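Chapter 4
Small Items and Their Containers

Many household goods are kept in small boxes. This chapter considers how such boxes are chosen, filled and put away, and why a clear wall is often preferred for cards, packets and other flat items. The exercises follow the course taught at Melach by Žofie Jurčo and require 31 minutes each.
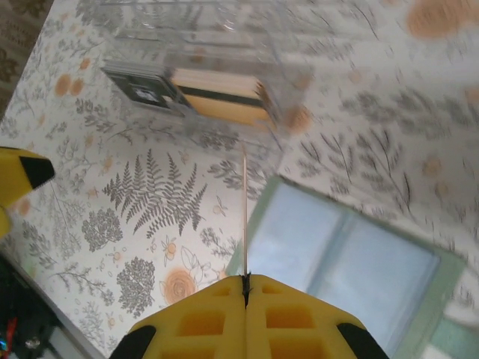
When should a clear box be given a label?
A label is needed when the contents look alike from outside or when several people share the same shelf.

Section 4.1 deals with the size of the box in relation to its contents. Section 4.2 deals with stacking, and Section 4.3 with the sorting of mixed items. Students should have completed the folding exercises in Chapter 3 before they begin.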